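Chapter 5
The Shelf and the Shift: What Happens to a Stockroom When the Arms Show Up

I spent most of one August in a stockroom in Wikcombe, sitting on an upturned crate and getting in people's way. The place belonged to Grumon, a grocery wholesaler that packs small orders for corner stores, and I'd gone there to write about robots. I came home with a notebook mostly full of people, so that's where I'm going to start (the robots get their turn, I promise!).

If you've never worked a pick shift, it goes like this. An order drops onto your handheld, you walk to a bay, you take the thing off the shelf, you put it in the tote, you walk some more. Grumon kept 1574 different products in that building when I visited, and the longtime pickers carried a map of nearly all of them in their heads. They knew which boxes fell over when you looked at them. They knew which cans got shoved to the back. None of that was written down anywhere, and when management decided to bring in two-armed picking stations, the first problem they ran into was that a good half of the job lived in that unwritten part.

So a lot of the early work happened on a computer. Before a station goes anywhere near real stock, somebody builds a shelf in simulation, puts a few groceries on it, and lets the arms practice reaching. It's slow to set up and weirdly soothing to watch. You can put a JELL-O box on the top board, tuck a couple of cans down on the bottom shelf where the board above partly hides them, and then start asking the annoying questions. Which arm goes for what? How wide should the fingers open? What do you do about the stuff that's low and half out of sight?
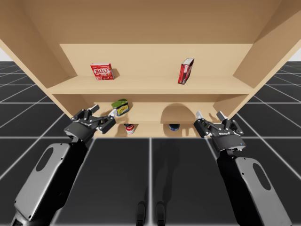
Shirin Jalali told me the shelf was never the hard part, and that what kept her up at night was the rota. You can rerun a bad reach as often as you like, she said, but you only get to tell a crew once that their hours are changing. I wrote that down and underlined it, and I want you to keep it handy while you read this chapter, as we'll be coming back to it in the section on scheduling.

Her point took me a while to get. I had pictured automation as a swap: a person did the task on Friday, a machine does it on Monday, end of story. What I saw at Wikcombe was messier. The pickers' day got chopped up and put back together in a different order. There was less walking. There was a lot more standing by, checking, and clearing jams, plus a brand-new chore the crew called "facing," meaning you straighten the stock so a gripper has a fair shot at it. Some people loved the change. One man told me his knees had sent a thank-you card. Others missed the walking, and missed the chatting that came with it even more.

Pay got complicated too. Grumon had always paid a bonus on picks per hour, with 80 as the line you had to clear. Once the stations took over part of the picking, whose picks were they? For the first few weeks the answer was "the machine's," and bonuses dropped for people who were working just as hard as before. That got fixed, but it got fixed because folks complained loudly, and we'll look at how they did it in the case study.

Words you'll want for this chapter

Task: one piece of work, such as taking a can off a shelf.
Job: the whole bundle of tasks a person is paid for.
Tacit knowledge: the know-how people use without having it written down.
Facing: arranging stock so that it can be reached and gripped.

Before you read on

Think of a job you've had, even a short one. Write out its tasks, as many as you can remember, and mark the ones you learned by being shown. Then mark the ones you worked out on your own. Hang on to the list, because you'll need it for the exercise after Section 5.2.

5.1 Splitting a job into tasks

Let's go back to the stockroom, early, before the first orders come in. The lights are on over the bays and the night crew is heading out.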